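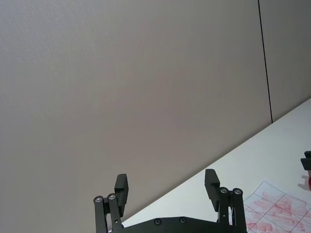

Paneles lisos en gris cálido, con la junta vista

Panel de pared Stedden, acabado mate

Os cuento, porque me lo preguntáis mucho por correo: este es el panel que vendo más desde que abrí la tienda, y también el que tengo puesto en mi propio despacho. Lo trajo Burgi Grabner a una feria en marzo, me llevé una muestra bajo el brazo y a la vuelta ya estaba midiendo el pasillo de casa (mi familia, encantada, claro).

El tono es un gris pálido que tira un pelín a beige. A mí me gusta con madera clara y con plantas; con blanco óptico al lado se ve más amarillento, así que pedid muestra antes, por favor, que luego vienen los disgustos.

Medidas y pedido
Ancho: 60 cm
Alto: a medida, lo cortamos en el taller
Grosor: 6 mm
Pedido mínimo: 7 paneles
Plazo: unos 100 días si es color especial; el gris lo tengo en almacén

Montaje
Yo lo pegué sola en una tarde, con adhesivo de montaje y un nivel largo. La pared tiene que estar seca y sin polvo. Dejad un huequito entre panel y panel, que el material se mueve con la calefacción, y empezad por la esquina que más se vea. Si queréis tapar la junta, el perfil Werkcombe va aparte y se corta con sierra de mano.

Limpieza
Paño húmedo y jabón neutro. ¡Nada de estropajo! El mate coge brillo si se frota mucho y ya no hay vuelta atrás.

Las muestras son gratis y el envío lo pagáis vosotros. Para cortes raros o techos inclinados escribid a Vilmos Barta, en el taller, y mandadle un croquis con las cotas.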